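Company > Who We Are > Our Story
Last updated: May 2024
4 minute read

Hi, I'm Arvid Forsberg, and I started Brenov because I was tired of writing code for things my hands already knew how to do. I spent years typing out joint angles so a robot could pick up a cup. Then one afternoon a friend put me in a pair of tracking gloves, I wiggled my fingers, and a hand on the screen wiggled back. I was hooked!

So that's what we do now. We show robots how to do household jobs by doing the jobs ourselves, through the robot. One of us wears a headset and gloves, the robot's two arms follow along, and every move gets saved as a demo. Put enough good demos together and you can train a robot to have a go by itself. (Enough is a slippery word. Our first cup task took 242 demos, and I'd call the result so-so.)

We work in a simulated kitchen first. It's cheap, it resets with one key, and you can drop a pot in there all day long. Our kitchen software is called Cistwood, and most of our newer people spend their first weeks in it, mainly at the counter, moving vegetables around and getting used to having somebody else's fingers. Picking things up off the cutting board sounds easy until you try it. Your own thumb knows when it's touching something. Through the gloves you get no feeling at all, so you learn to go by what you see, and what you see is often the back of a big black hand with the food half hidden behind it.

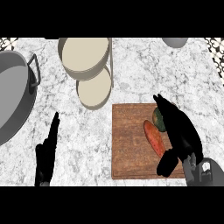
How we teach

Slowly, mostly. New operators always rush, and a rushed demo teaches the robot to rush too. I ask people to pause a beat before they close the hand and to keep the other hand out of the way if it has no job to do. We also keep some of the fumbles. If you miss a grab and then fix it, I want that saved, so the robot has seen a way back.

Every demo gets watched by a second person before it goes in the pile. Last July we threw out 473 of them over a glove that had drifted out of line, and that was a long week. We check the gloves every morning now.

Our library is just past 4,000 demos, spread over 95 tasks. The one called Inthanon is still my favorite, a long two-handed job with a lid, a pot and a spoon that took me ages to get right.

Where you'll find us

We're upstairs in the old print shop in Nomdale, over the bike repair place. There's a real kitchen too, with a real pair of arms, and the countertop has the dents to prove it. If you'd like to come try the gloves, send us a note through the contact form and tell me what chore you'd most like to hand off. Mine is still emptying the dishwasher, and we haven't cracked the silverware basket yet.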